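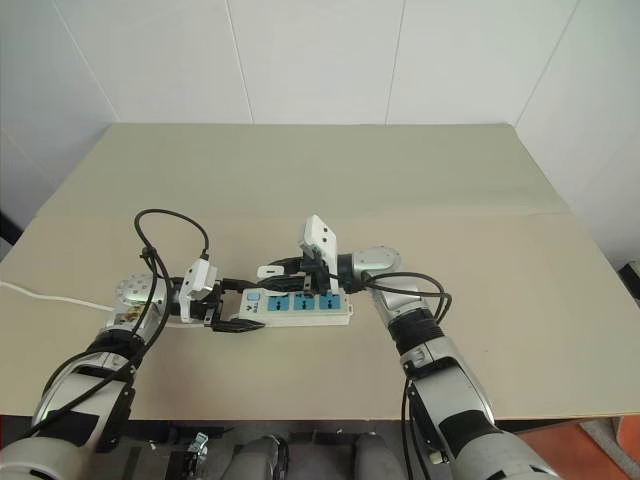
A white power strip with blue outlets on a covered tabletop.

Udville Library's Home Energy Kits Reach 1,021 Households

UDVILLE, December 26, 2020 – The Udville Public Library has now lent its home energy kits to 1,021 households, and the waiting list is still growing! The library will add 20 more kits to the shelves early in the new year, with help from the Nimell Fund.

The kits went into circulation in May, when the building was closed and everything went out through the pickup window. Each one comes in a zippered canvas bag with a plug-in watt meter, a fridge thermometer, a draft detector and a workbook for writing down readings room by room. Any cardholder can keep a kit for two weeks and renew it once.

"We thought we might get a few dozen people who like gadgets, and then the phone started ringing," said Colleen Sandhu, library director. "People were home all day, the bills were going up, and they wanted to know where the power was going. I took one home myself and found out what our old basement freezer was costing us. We had words about that freezer."

The workbook was written by Itsuki Shibata, a retired electrician who lives in the Sarmiento neighborhood, and it is available in English, French and Spanish. It starts with the things people leave plugged in all the time (cable boxes, game consoles, printers, phone chargers) and moves on to the kitchen and laundry. There is also a short chapter on using extension cords and power strips safely, with a reminder that space heaters should always be plugged straight into the wall.

So far, 238 households have sent their finished workbooks back to the library with permission to share the results. Solange Chan, who runs the library's adult programs, is putting the readings together in a report that will be free to read at the reference desk and on the library's website. Names and addresses will be left out.

"The notes in the margins are my favorite part," said Chan. "One family turned it into a contest between the upstairs and the downstairs – and the upstairs wants a rematch."

The new kits will include a second watt meter, the change borrowers asked for most often. Four of them will go to the Budska branch, which has had to send for kits from the main library up to now.

The library will also hold an online workshop for first-time borrowers this winter, led by Shibata, with plenty of time for questions. It is free, and no library card is needed to attend. The date will be posted on the library's events page.

To reserve a kit, call the main desk or place a hold through the online catalog under "home energy kit." Pickup is by appointment at both locations.

Media contact: Mélanie Cormier, Udville Public Library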